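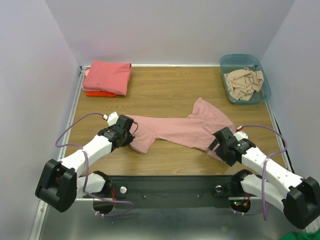
*The Corier two-arm cell with a pink garment on the table, a folded stack at rear left and a bin at rear right.*

**Uvarano Workshop releases build files for Corier, a two-arm laundry folding cell**

MIRANDA, Oct 30, 2023 – Uvarano, a shared workshop in Miranda, today released the build files for Corier, a bench-size cell for folding clothes. The release covers the table drawings, wiring plan and control software.

Corier uses 2 arms mounted at the front of a wooden tabletop, with pale walls on 3 sides. Each arm carries a black gripper at the wrist. Cables run outside the arms and are held with zip ties, so a cable can be replaced without opening a joint.

Members built the cell in 15 evening sessions. The control software is based on Britiser, the workshop's own motion package, and runs both arms from one timing loop at 30 updates per second. Shirts and towels are supported in this version – socks and fitted sheets are not.

The files are free for home and workshop use. Parts are not sold as a kit. Builders can request the files at the Uvarano front desk or through the workshop mailing list.

**Media contact:** Uvarano Workshop, Miranda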